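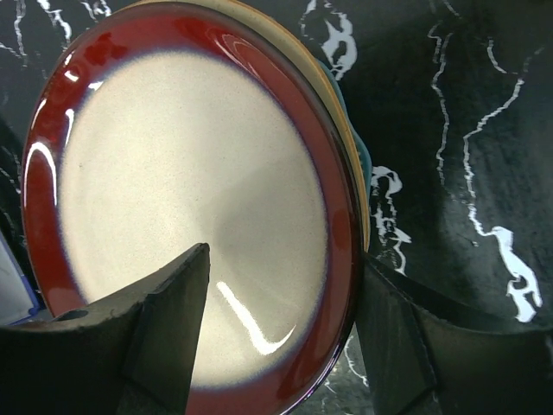 Wrist view in Drider: red-rimmed plate between the fingers, two more dishes under it.

Drider 2
Grasp planning and two-arm control for tabletop work

Drider is the software we always wanted on our own bench at Mallstead. It takes the views from your wrist cameras and your fixed camera, works out where one thing stops and the next begins, and hands your arms a path they can follow. Version 2 is out now, and we're really happy with it!

Dishes are our favorite test, and a hard one. Glaze is shiny, so a bright streak on a rim can look like an edge, and a stack of plates gives you several rims that nearly line up. The new edge finder looks at each rim across a run of wrist views and drops the streaks that slide around as the camera moves (the real rim stays put, the shine doesn't). We tuned it on 2,806 hand-marked views, most of them plates, bowls and cups, and you can open any of them in the viewer and see what the planner made of it.

What's new

Stack mode. Plans for the top piece only, then looks again before planning the next one.

Shared space planner. Both arms get planned together, so you can send one to a bowl and the other to a cup on the same rack without writing your own wait rules.

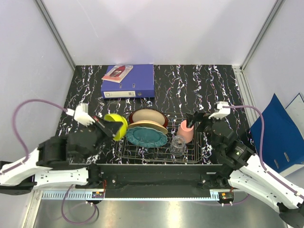

Ogola wrote to us in May that the shared planner was the part they had been waiting for, and that they had thrown out 740 lines of their own timing code the week they moved over, though they would still like a way to give one arm priority by name. That request is on our list for the next update.

Clear objects. Drinking glasses are better than they were, especially when the fixed camera and a wrist camera both have a view of the rim. A glass right up against another dish can still fool it, so leave the low-confidence stop turned on.

Replay. Every run is saved with the camera views, the plan and the joint positions on one timeline. Drag back to the moment the fingers closed, change a setting, and plan again from there. We use this one all day long.

What you need

One or two arms with position control
One camera per wrist, plus a fixed camera that sees the whole tabletop
A Linux computer with a graphics card
The Vustberg bridge, included, which passes commands to your motor drivers

Setup takes roughly 43 minutes on a clean machine, most of it camera calibration. Saved scenes from version 1 open without changes, but grasp settings need to be imported once from the Tools menu.

Last updated 21 June 2023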